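Fiche de contrôle avant expédition : roman broché, 518 pages, tirage de 2 000 exemplaires
Éditeur : Clumetton. Impression et façonnage : Trirnel. Distribution : Kamata.
Contrôle : Brayan Zapata

Légende : **C** conforme, **R** conforme avec réserve, **NC** non conforme, **SO** sans objet. Toute mention R ou NC est suivie d'un commentaire.

## 1. Documents de référence

- [x] Bon à tirer signé par l'éditeur : **C**
- [x] Maquette de couverture, version 8 : **C**
- [x] Épreuve couleur contractuelle : **R**. Épreuve fournie sans barre de contrôle. Comparaison faite à l'œil sous éclairage normalisé.
- [ ] Fiche technique du papier intérieur : **NC**. La fiche reçue concerne le bouffant du tirage précédent. Demandée de nouveau à Trirnel.

## 2. Bloc intérieur

- [x] Ordre des cahiers, indices de collationnement au dos : **C**
- [x] Pagination continue, belles pages en ouverture de partie : **C**
- [x] Registre recto verso : **C**
- [x] Encrage : **R**. Gris typographique plus faible sur le dernier cahier. Lisibilité non affectée, écart perceptible seulement si l'on compare avec le premier.
- [x] Carte en tête d'ouvrage : **R**. Le nom du port de Skistby passe dans le pli. La carte étant sur double page, le défaut vient de la maquette. À décaler vers l'extérieur en cas de réimpression.
- [x] Note du traducteur et glossaire des termes de marine : **C**. Les renvois du glossaire ont été vérifiés par sondage.

Les coquilles relevées pendant le contrôle ne modifient pas le statut du lot. Elles sont reportées sur la feuille de corrections, avec page et ligne : une apostrophe droite, un tiret de dialogue manquant, « misaine » composé avec un seul s en fin de chapitre et rétabli à la page suivante.

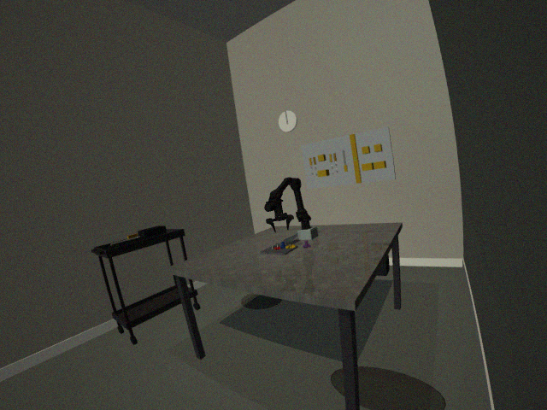

## 3. Couverture et dos

- [x] Titre, nom de l'auteur et tomaison identiques sur le plat, le dos et la page de titre : **C**
- [x] Centrage du dos : **R**. Décalage vers le premier plat, dans la tolérance. La largeur du dos avait été calculée avec la main du papier précédent (voir point 1).
- [x] Pelliculage mat, absence de bulles et de décollement aux rainages : **C**
- [ ] Quatrième de couverture : **NC**. Le texte présente l'ouvrage comme le dernier volume du cycle. Un volume suivant est annoncé au catalogue de Clumetton. Décision de l'éditeur attendue : étiquette ou maintien en l'état.
- [x] Code-barres, lecture au premier passage : **C**
- [x] ISBN identique au dos de la page de titre : **C**

## 4. Reliure

- [x] Ouverture à plat au milieu du volume, sans cassure du dos : **C**
- [x] Arrachement de page, premier et dernier cahiers : **C**
- [x] Équerrage et coupe : **R**. Trace de lame en tranche de tête sur une partie des exemplaires prélevés. Changement de lame à confirmer par le façonnier.
- [ ] Signet : **SO**

## 5. Conditionnement

- [x] Étiquettes de carton, titre et quantité lisibles : **C**
- [x] Calage en tête et en pied : **C**
- [x] Palette filmée, sans débord : **C**
- [ ] Premier départ de 400 exemplaires vers Kamata : **R**. Lot préparé et bloqué à quai. Ne pas libérer avant la réponse sur la quatrième de couverture.

## 6. Suites à donner

| Point | Action | À la charge de |
|---|---|---|
| 1 | Transmettre la fiche papier exacte | Trirnel |
| 2 | Décaler la carte, intégrer la feuille de corrections | Clumetton |
| 3 | Statuer sur la quatrième de couverture | Clumetton |
| 4 | Confirmer le changement de lame | Trirnel |
| 5 | Maintenir le blocage du premier départ | B. Zapata |

Statut du lot : **accepté avec réserves, expédition suspendue**. Exemplaires témoins conservés avec la présente fiche et le bon à tirer.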